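Stone Fruit at Wandine: What Happens to Sugar After Picking?
Year 10 Science, Student Research Project

Why I chose this topic

My family eats a ridiculous amount of fruit in summer, and every year there's an argument at our place over whether plums get sweeter on the bench or only softer. I had always been on the "sweeter" side. When we were told we could pick any question as long as we could measure it, I knew straight away what mine would be!

Background

Plums are climacteric fruit, which means they keep ripening once they're off the tree. They give off ethylene gas, and that sets off changes in colour, smell and firmness. Starch can turn into sugar during ripening (bananas are the famous case), but a plum stores hardly any starch by the time it's picked. Most of its sugar has to come from the leaves while it is still attached. Acid is the other half of the story, as it drops during ripening and our tongues notice sugar more when there's less acid in the way.

Hypothesis

If plums are left at room temperature for 7 days, the sugar reading will go up, because the fruit is still ripening.

Method

I bought firm plums of one variety from the Wandine growers' market on a Wednesday morning and split them into two groups of 10. One group went in the fridge and the other stayed on a tray in the laundry, out of the sun. Every afternoon I took one plum from each group, squeezed a few drops of juice onto a hand refractometer borrowed from the science prep room, and wrote down the Brix value. Then I titrated a juice sample against sodium hydroxide to find the acid. I wiped the prism with distilled water between readings, after mucking up my very first one.

I also ran a blind taste test with 8 classmates, who scored juice from each group for sweetness. That was easily the best lunchtime of the term.

Results

The Brix readings hardly moved in either group. They wobbled up and down from plum to plum, but there was no trend I could draw a line through. The acid was a different matter. It fell steadily in the laundry plums and only slightly in the fridge ones. In the taste test, 7 tasters scored the laundry juice as sweeter.

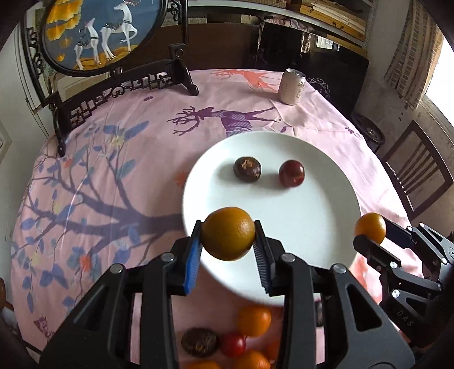

Can a plum taste sweeter without having more sugar in it?
A drop in acid is enough to do it, as the same amount of sugar stands out more when the juice is less sour.

Discussion

My hypothesis wasn't supported, and I'm still pretty excited about it. Both sides of the family argument were partly right. The biggest weakness was testing a different plum each day, so natural variation between fruit got mixed in with any real change. Next time I'd juice several plums per day and average them. I'd also love to try apricots.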